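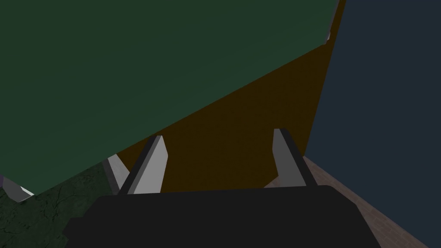 Wrist view only, is it enough for the cloning set?
Forum: Learning from demonstrations

hicham_f
Good evening to all. I am collecting demonstrations in simulation for our Pokov task. We have now 2,599 episodes, all from the wrist camera. In many of them a big green block fills a large part of the view while the fingers are open. Should I keep these, or record them again with a second camera?

Mateos_O
Keep them. The real arm will also come too close to things, and the policy must learn what to do then.

abenezer.m
I do not agree with Olga. If the block hides so much, the action depends on something the network cannot see. We had 200 such episodes in Murach and the gripper learned to wait.

Mateos_O
Did you give the network a history of frames? With one frame only, I would expect the waiting.

abenezer.m
One frame only, yes. I accept this point, but a second camera is still cheaper than a longer history.

hicham_f
In simulation the camera costs me nothing, only the rendering time. But the operators would have to replay everything.

Adanech M.
You do not need the operators. If you saved the joint states and the object poses, replay them by script and render the new view. For Tekleab I did 2,881 in one night, and 37 failed at the replay.

hicham_f
I saved the joints, but the poses only since October. I will try with the newer part first.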